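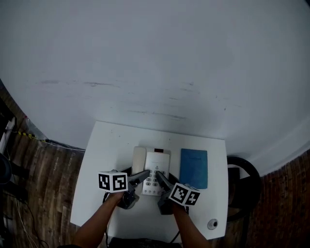

Most of the written rules I see for hand-held gripper work are about the hands. Grip here, keep the markers facing out, don't cover the camera. Those rules are fine and people follow them. My complaint is with what gets left out, and the biggest gap is the floor.

At Bolstead we went through 100 session sheets in September. Every one of them had the object list filled in. Only 20 had anything written under "cables and walkways," and on most of those the entry was the word OK. A cable that hangs from a gripper or runs off the front of a table is part of the workstation. It should be on the sheet along with the phone, the notebook and whatever else is on the tabletop.

Nyokabi Shirima, who wrote our first checklist, thinks I am making too much of this. Her view is that a longer sheet gets read less, and that operators already know to look where they step. I agree with the first part. The current sheet has a whole section on how square the table sits to the wall, and I would cut that to make room. On the second part I think she is wrong. An operator with a gripper in each hand is looking at two fingertips and a row of small buttons. That is the job. Someone else has to look down, or it has to be done before the grippers are picked up.

I would also like a rule about rest. Pressing keys on a desk phone with a gripper finger is slow, and the forearms stay up the whole time. The Drinano site stops for 10 minutes in every hour and puts it in writing. We leave it to the operator, and operators who are paid by the clip don't stop.

Last, the standard should say who can change the layout. Iraklis Xenos proposed that only the session lead may add or remove an object once recording starts. It is a dull rule and it would save a lot of relabeling. I would adopt it as written.

The draft is open for comment until the end of the month. Send changes to the floor section to me.

Related
Marker cubes: when to replace a scratched face
Paying by the clip, and what it does to breaks
Notes from the Lò workshop on session sheets
Clakier revises its operator guide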